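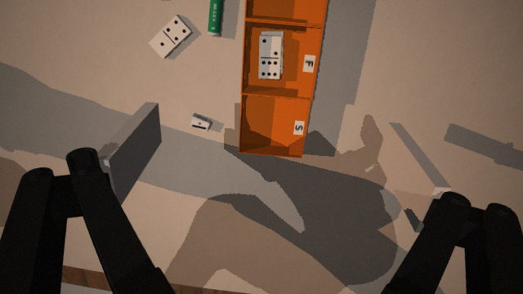 Plemmont wrote back in the margin of the last entry that our glaze is crazing on the test bowls because the clay body is too tight, and that more silica in the glaze will fix half of it at best. They want us to look at the body first. Fair enough. I had been changing only the glaze.

September, bench notes, clear glaze on stoneware

Where we are: the Rendlow recipe has been our house clear since the move to Marnville. It was fine on the old clay. On the new bags it comes out of the kiln clean, then starts to ping on the shelf. By the next morning there is a fine net of lines on the inside of every bowl. Outsides are better, probably the thinner coat.

Mixed this morning, 400 g dry batches:
A – Rendlow clear as written, control
B – same, silica up by 2 percent
C – same, part of the soda feldspar swapped for talc

Sieved everything twice. C was lumpy and needed more water than the others, so the coat may be thin. I weighed the water but forgot to write it down for A. Will redo A if the numbers look odd.

Dipped tiles and small bowls, three-second dip, feet waxed. Marked the undersides with iron oxide wash. Please don't use the blue underglaze pencil for this, it burned out last time and we had a shelf of unmarked tiles.
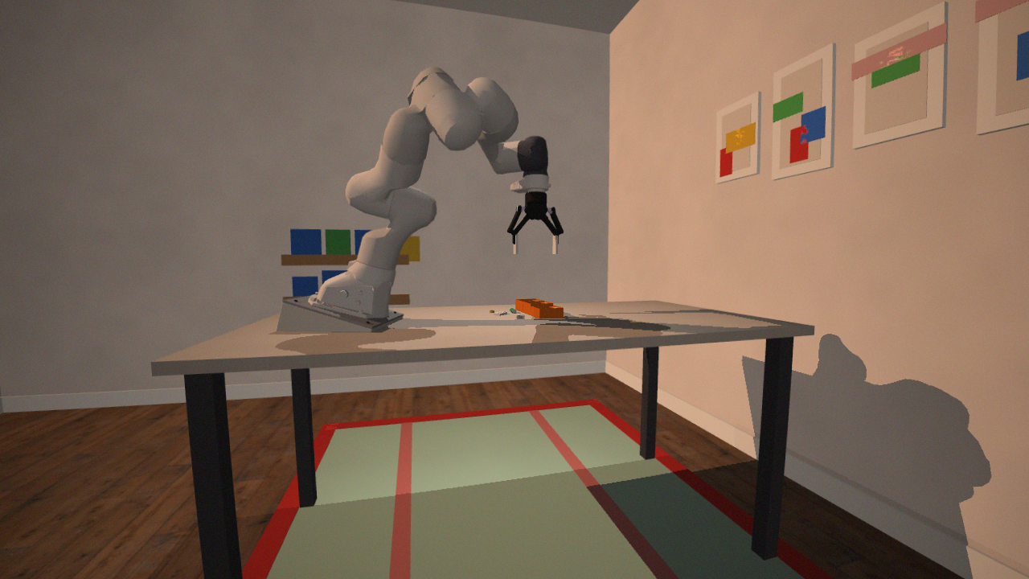
Firing

Small kiln, 40 minutes of soak at the top and then left alone to cool. The upper cone was a little softer than the lower one, same as usual. Lid stayed shut until the next afternoon. Opening it early is how we lost the Khosravi order, and I don't want cold air confusing the results.

Out of the kiln: A crazed, as expected. B has fewer lines, wider apart. C has none yet but the surface is slightly milky where it pooled in the bowls. Not ugly, though I would not call it clear.

To do
Freezer and boiling water test on B and C, 2 rounds each.
Ask Plemmont which silica mesh they use – ours may be too coarse.
Make up a body test with the leftover trimmings before they dry out.
Order talc. The tub is nearly empty.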